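Saturday, late

Finally got to the linens! I have been putting off that closet since we moved to Farnwood, and then this morning the rain came down so hard that there was no excuse left, so I hauled the whole lot out onto the bed and put the radio on.

I love this job once I'm in it. There's something about folding that makes me want to sing (I did sing, the neighbors have my sympathy). I had been reading that piece by Huerta on rolling small towels so they stand up by themselves, and I wanted to try it on everything. Hand towels roll beautifully. Thin cloths do not, they go to puffs the second you let go, and after three tries I let them be puffs. The one with the yellow border I folded flat, as Mom did, and I was so pleased with it I went and told Roald Solberg over the fence. He was polite about it.

The big find of the day was the gold tin. I'd had it down for the recycling, but it's shallow enough to see everything at once and the red rim is so cheerful! The white towel with the gold XIANGHE lettering went in rolled, and the bundle with the red band is up on the side with its wish for good dreams, or most of one. I kept it all on the checked cloth while I worked - yellow and blue stripes, still my favorite thing to fold on.

Two shelves left, and the pillowcases. I'm saving those for tomorrow with coffee. Must ask Roald whether lavender bags are worth the bother or only smell nice for a week. 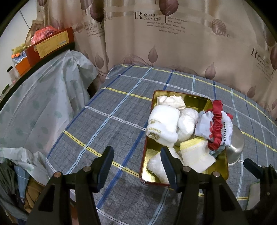 Roald says that lavender is fine if you squeeze the bags every so often, but that cedar lasts longer, and that I should leave the closet door open for an hour before anything goes back in.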